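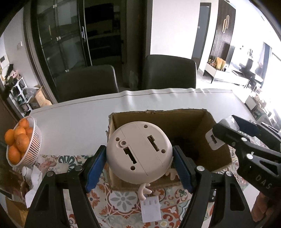
Returns and Packing: Frequently Asked Questions

Goremholm sells wall lamps and wall decorations by mail. These are the questions we get most often about sending something back. Last updated Oct 27, 2019.

Do I need the original box?

No. Any cardboard box will do if the bottom is sound and the piece fits inside without being forced. Torn flaps or a ragged top edge are fine. Tape a flat sheet of cardboard over the opening and run the tape all the way around the box in both directions.

My piece has antlers. How do I pack it?

Wrap each antler separately, then wrap the whole piece. Put crumpled paper in the bottom of the box and lay the piece on it with the back plate down. Fill in around the antlers until nothing moves when you tilt the box. Do not let a tip rest against the cardboard.

There is a small white plug hanging from the back. Does it come off?

Leave it on. Unplug it from the wall lead, fold the cable loosely, and tape it to the wrapping. Please don't put tape on the plug itself. If you cut the cable we can't resell the piece and the refund will be reduced.

Should I send the wall screws?

Only if they came from us. Put them in a small bag with any clips and tape the bag to the inside of the box. The screw that is fixed into the back plate stays where it is.

How do I get it off the wall?

Switch off the power first. Pieces with keyhole slots lift straight up and then toward you. Hold the round plate with both hands and don't pull on the antlers. The Brullach model has a locking screw underneath that must be loosened before you lift.

What if something is already broken?

Send the broken parts too, in their own wrapping. Write "damaged" on the return slip. Brenda Valdebenito handles damage claims and will write to you within 10 working days of the box reaching us.

Who pays for shipping?

We do, if the piece was faulty or we sent the wrong one. Otherwise you do. We suggest a tracked service.

Can I return two pieces in one box?

Yes, with cardboard between them. Include 2 return slips, one for each order line.

Can I still return a Dorkance lamp?

Dorkance lamps were discontinued in August. We take them back for repair but can't exchange them. Ask for Kwok-wai Chung in the repair shop and give the number printed on your invoice.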